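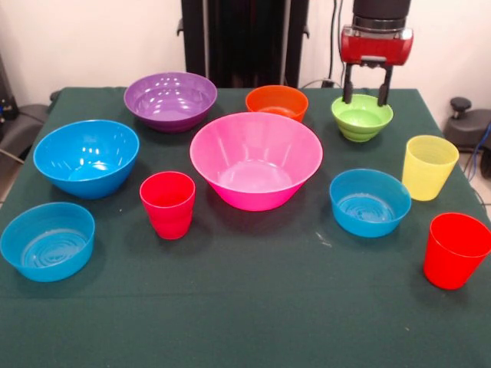 Bowls and cups from the Lokell set, on the green cloth.

Category: Tableware & Storage > Faults and returns
Status: Open, waiting on supplier
3 replies · 2 following

Opened by Ngân Chu

We have a problem with the mixed plastic bowls and cups. After going through the dishwasher they will not nest any more. The large ones go together with a push and then stick, and the small ones sit proud by a finger's width, so the stack leans and the cupboard door won't shut. They were fine when we unpacked them in August.

It is the Lokell family set, ordered through Georgiev, order line 247. We use them at the Trundorholm lunch room and they get washed every day on the normal programme. The big pink bowl is the worst. It has slanted sides and a wide rim, and once the purple one has gone down inside it I need two people to get it out again. The shallow blue bowls with the rings in the bottom are no trouble.

I would like to know if this is a fault or if we are stacking them in the wrong order.

Reply from Andor Bognár

Thanks. Please try the following before we send anything back.

1. Separate the bowls and leave them apart overnight. Don't use a knife to prise them.
2. Stack by shape first and colour second. Shallow blue ones in one pile, deep ones in another, cups in a third.
3. Put a sheet of kitchen paper between the pink and the purple.
4. Check the underside of each for a dishwasher mark and tell me what it says.

For the two that are stuck now, stand the outer one in warm water and put cold water in the inner one. Wait a few minutes and twist.

Reply from Ngân Chu

Did all of that on Saturday. Results:

Warm and cold water: worked on the pink and purple at the second go. Did not work on the orange bowl and the blue deep one, which Rachid got apart later with a drop of washing-up liquid round the rim.

Stacking by shape: better. The shallow blues make a tidy pile. The small lime green bowl with the ribs round the outside does not belong in any pile, so it lives on top.

Kitchen paper: works but people throw it away.

Dishwasher mark: found on the purple, the pink and both shallow blues. Nothing on the orange that I can find. Nothing on the cups either. The pale yellow cup is a different plastic from the red ones to my eye, you can see light through it, and it may have come from somewhere else.

Reply from Anderson Marinho

I have the same set at the Horolmont kitchen and had the same thing. Our machine was on the pots programme. We moved the plastics to the top rack and changed to the 11 o'clock short wash, and they have stacked properly for over 300 washes. The ones that had already gone out of shape did not come back, though. We kept those for fruit.

Also check the red cups. Ours with the ribbed bottom half jammed worse than the bowls did.

Note added by Andor Bognár

Wash programme changed to short, top rack only. Asked Georgiev for a replacement orange bowl and for a written answer on whether the cups can go in the machine. Hazem Mansour is dealing with the supplier. Please wash the cups by hand until he has replied.

Tags: bowls, cups, stacking, dishwasher, plastic
Was this helpful? 11 people said yes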